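About Rornine

Small studio, browser card games. That's the short version.

Started in October, two of us at first, Svenja Ehlers on code and Akosua Sulemana on card art. Both had played far too many trading card games and lost track of decks when the servers went off. So we wanted one where your collection stays on a public ledger and you can swap or sell cards with other players whenever you like.

First game is Kilmont. Turn based, quick, 10 minutes a match if nobody dithers. 161 cards in the base set, more on the way when Akosua has slept. You draft a hand, pick a leader, fight over two lanes. Free starter deck, no wallet needed for teh first season.

Second one is Coninham, still in testing. Slower, more trading than fighting, guilds can hold land together. 1664 testers signed up so far, thankyou all. Bug reports go to Ilse Görtz, who reads every one, even the rude ones.

Gönül Taşdemir joined to look after balance and the weekly tournaments. If your favourite card got weaker, blame her (politely). Svenja Kramer runs the community blog and the player rewards. Yes, two Svenjas. Put the surname in your email please.

No office hours as such. Replies mostly in the evening, bit slower in tournament weeks.
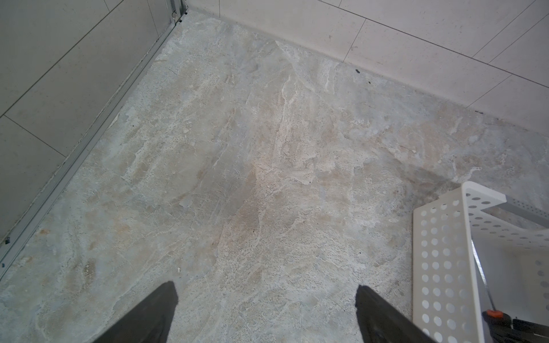 Do I have to buy anything to start earning rewards in Kilmont?

Starter deck is enough for the bronze league, and rewards there are paid in cards at the end of each season. Higher leagues need a few cards of your own, either won or traded.

Page last updated 16 May 2024. Coninham land rules are still the old ones, new version going up once Ilse has checked them.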